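Benchtop care: notes from the August evening

Thanks to everyone who came along to the Masson Street hall in August for the session on looking after stone benchtops. Sabine Ruppert has worked with stone for 20 years and took most of the questions. Her main points are set out again for members who missed it.

Marble is softer than granite and reacts with acid. Lemon juice, vinegar, wine and tomato will all etch a polished surface if left sitting. Wipe spills up straight away with a damp cloth and a drop of pH-neutral detergent, then dry with a clean tea towel. Don't use spray cleaners made for bathrooms.

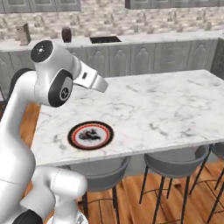
Sealing slows down staining but does nothing for etching. To check whether a benchtop needs another coat, put a teaspoon of water on it and leave it for about 13 minutes. If the stone has darkened underneath, it's time to reseal. Test near the sink and the cooktop first, as those areas wear soonest.

For oil stains, Sabine uses a paste of bicarb soda and water, covered with cling wrap and left overnight. Old stains may need two or three goes. Deep scratches and chips are a job for a stonemason.

Loïc Pruvost has copies of the handout at the Zoveddale office. The next session covers timber floors. Places are limited to 20, so please put your name down with Tala Masri if you want to come.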